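Brekura Facilities Desk – Ticket record
Subject: Booking calendar shows rooms as free after confirmation
Status: Closed
Priority: 2
Service affected: Zelmont room booking, Mitard building
Raised by: Halldóra Snorradóttir, Operations Office

Summary
The requester reported that confirmed bookings were not shown on the public calendar. Staff in other departments were therefore able to request the same room for the same period. The fault was first noticed on Monday, when two departments were issued with confirmations for the Radu Room.

Entry 1 – Service Desk
The report was acknowledged and the requester was asked to supply the booking references. Browser cache was cleared and the calendar reloaded on a second machine. No change was observed.

Entry 2 – Requester
References supplied. The requester noted that 18 bookings made in June were affected, all of them in the Mitard building. Bookings in other buildings were displayed correctly.
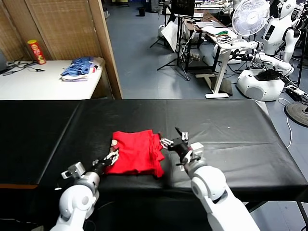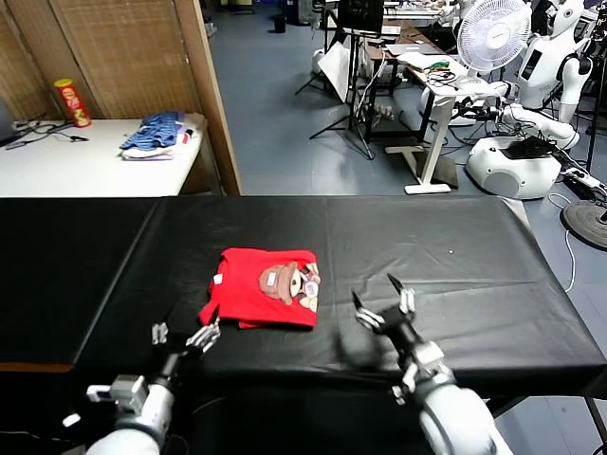 Folded red item on the covered table, both views.

Entry 3 – Applications Team
The booking database was compared with the public calendar. All confirmed bookings were held correctly in the database. The nightly export to the calendar is limited to 3,000 rows, and the Mitard building is the last to be written. Once the limit was reached, later rows were dropped without an error message.

Entry 4 – Applications Team
Expired bookings were removed from the export and the job was run again by hand at 16:20. All 18 missing bookings are now shown. A warning will be sent to this desk when fewer than 200 rows remain before the limit.

Entry 5 – Requester
Confirmed as working. One of the departments has agreed to move to another room – no further action is needed on that booking. Please advise whether recurring bookings need to be entered again.

Entry 6 – Service Desk
Recurring bookings do not need to be entered again. Ticket closed with the agreement of the requester.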